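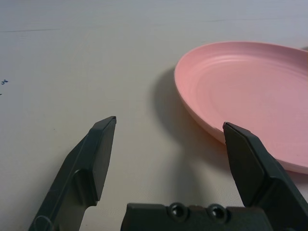

I have owned the Latmont hand-crank ice shaver for one full summer now, and I'm still a little giddy about it! I bought it in April, when it was much too cold for shaved ice, and made some anyway.

The short version: it makes real snow. My old electric one spat out gravel that sank straight to the bottom of the syrup. With the Latmont you freeze a puck of water in the cup, clamp it under the spikes, and turn the handle, and down comes this soft, fluffy stuff that holds a peak. A bowl takes me 11 or 13 turns if the blade is set right (a quarter turn looser than the booklet tells you).

Fruit is where I've gone a bit overboard. Watermelon juice frozen overnight with a squeeze of lime is my favorite, and banana blended with milk comes out almost like ice cream. Serve it on something with a rim, because it spreads as it melts.

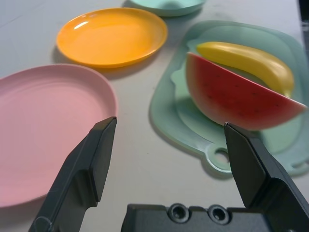 Trịnh left a comment on my first post about this machine saying that the pucks shave much better after a few minutes on the counter, and that straight from the freezer they crack. I tried it that same night and it's completely true. Five minutes for plain water, less for anything with sugar in it.

I also borrowed a Cismont for a weekend to compare. It's lighter and easier to store, but the handle wobbled and the ice came out wetter. The Bramard syrups are good with either one, although I thin the cherry with water.

My gripes are small. The suction feet only hold on a really smooth surface, so wipe the table first. The cups are stingy, and I wish there were more than two in the box. Also, the lid sticks when it's cold, and I have said some words to it.

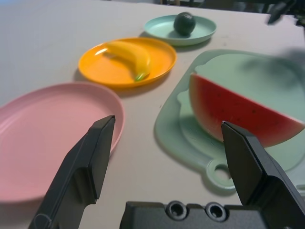

Cleaning and storage

Rinse the blade right away and let it dry with the handle off. I leave mine upside down on a towel overnight, then put everything back in the box with the cups nested inside.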